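Counting to 1,242

We finished the second round of collecting in October and I have been meaning to write it up while I still remember which parts were tedious and which parts mattered. The first round was 200 grasps, done over two long afternoons in the Kustville workshop, and it taught the model almost nothing except to go for whatever was nearest the middle of the bin. The second round ended at 1,242. I would have liked a rounder number but the building closes at ten and I wanted my tea.

The task is picking. Objects go into a bin, a person steers the arm to one of them, closes the gripper and lifts, and the whole thing is saved as one example. Later the model is trained on the lot and tries to do the same by itself. I had read plenty of papers on this before I started and had pictured the work as mostly programming. Most of my hours went on tipping things out of a box and stirring them about.

The objects came from Kollard, who sell mixed boxes of offcuts and old toy stock by weight. I wanted shapes that sit awkwardly: things that roll, things with a knob on one side, things with flat faces that end up hard against a wall. I took out anything with a loose part after a lid came off in the first round and ruined a run of examples.

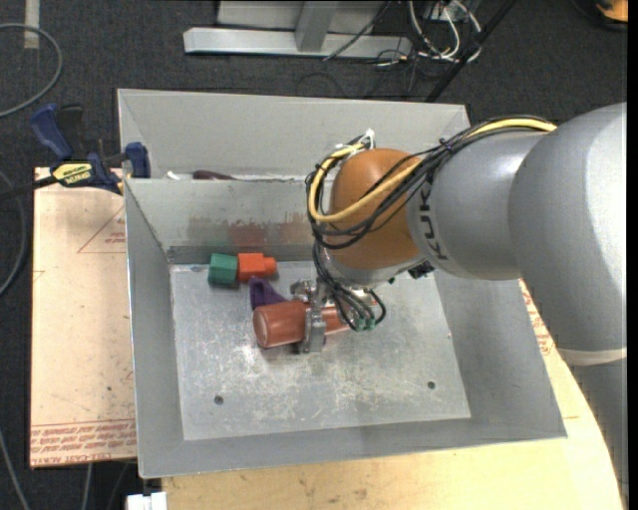
Piling was the thing I got wrong in the first 200. I had put the objects in one at a time, well spaced, and the model had never seen one thing touching another. When we tested it on a proper heap it drove straight down between two pieces and closed on nothing. So in the second round the rule was that neighbours stay where they fall. The reddish-brown cylinder in the gripper has the purple piece right behind it, and further back the green block and the orange-red one are side by side, and I left them like that. Grasps in that sort of company are slower to steer and a good few of them fail, but the failures get saved too, with a different label.

On labels: I began with five, and I would not do that again. There was one for a clean grasp, one for a slip, one for a grasp that moved a neighbour, one for a miss and one for "other", and by the second evening "other" was the biggest group. When I went back through them I couldn't say why half had been put there. We now use 2 labels, held or not held at the top of the lift, and anything else can be worked out from the recording if it is ever wanted. Relabelling the old examples took a morning.

Steering was shared between me and whoever from the Ridgeway evening group was free. I worried at first that different people would do it differently, and they do. One of them comes in from the left every time. Another closes the gripper early and nudges the object before taking it. I thought about throwing those out and decided to keep them, as the model has to cope with more than my own habits. What I did throw out were the examples where somebody stopped halfway to think. A pause of a few seconds with the arm hanging still gets learned like anything else, and the model from the first round would freeze above the bin for no reason I could find until I watched my own recordings back.

Storage was dull but needs a mention. Everything goes into Plura at the end of each session, one folder per refill of the bin. I used to keep one folder per day, and it meant that when I found a fault in the gripper setting I had to bin a whole day when only the last two refills were bad. Smaller folders are a nuisance to name but I have stopped losing good work that way.

As for results, the new model is better in the open part of the bin and still poor near the sides, where the arm has less space to come in and people tend to avoid picking if they can choose. That shows in the data. I went through and marked where each grasp had been made, and the edges were nearly bare. For the next round the object will be picked for the person at random, sides and corners included, and they will have to go after it whether they fancy it or not. I am writing the script for that now and hope to have it running before the workshop gets too cold to sit in.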